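Laundry room at Chan Street centre to open to residents in February

21 Jan 2020

The Romside Neighbourhood Centre has confirmed that its new laundry room on Chan Street will be available to residents from February. The room replaces the shared facility at Rirport Road, which closed when the lease on that building ended.

Fitting out is in its final stage. The Skivberg Housing Trust has met the cost of the work under its household services program, which covers 1,981 homes in the district.

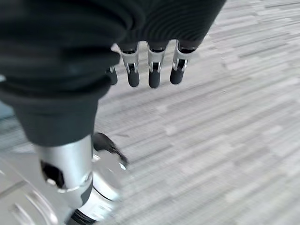 Inside the Chan Street centre, Romside.

Residents will be able to reserve a session of 80 minutes at the front desk. Each household may hold up to 3 bookings at a time. A charge of $5 applies to each wash and is payable on arrival. Detergent is not supplied, and users are asked to bring their own.
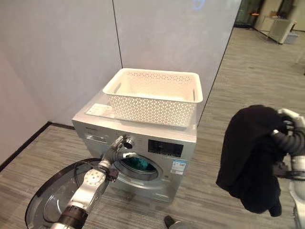 Romside District Bulletin, Issue 80, page 3

A silver front-loading washing machine stands against the partition wall, with its program knob and display panel on the upper front. A blue and white energy label is fixed to the front, and a white plastic basket has been placed on top of the machine. Baskets are for use in the room and should be left there at the end of each session.

The centre asks that the door of the machine be left open after use and that pockets be checked before loading. Rugs, pet bedding and items soiled with oil or paint will not be accepted.

Bookings held at Rirport Road have been cancelled and must be made again at Chan Street. Residents who are unable to carry laundry to the centre may ask at the front desk about the Trust's collection service, for which a separate form is required.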